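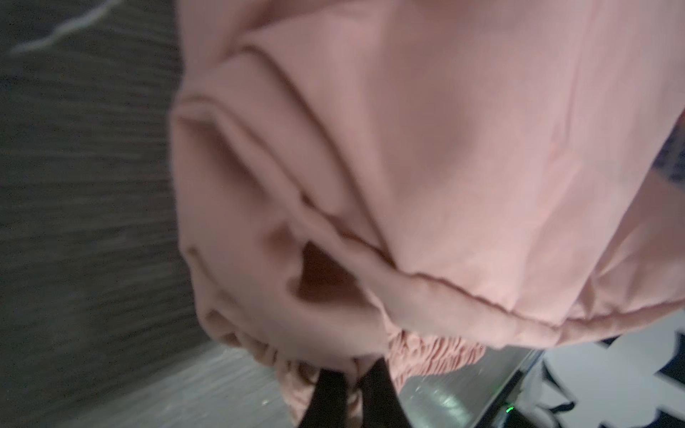

Garment runs on the Nimri arm are the fun part of building your set, and a good session gives you up to 12 clean examples an hour! Start each one from a proper grip. Both black fingers should have cloth between them, and a gathered hem like the one on the pink garment is a lovely place to begin – all those small folds teach the learner a lot.

### 4.2 Recording an example

1. Drop the garment on the table. Don't tidy it.
2. Press **Record** in Jutham and wait 2 seconds.
3. Guide the fingers to a hem or cuff, close, and lift slowly.
4. Lower, open, and press **Stop**.
5. Label the grip point.

**Note:** Keep your fumbles! Tag them `retry` and carry on.

**Caution:** Keep your hands clear while the fingers close.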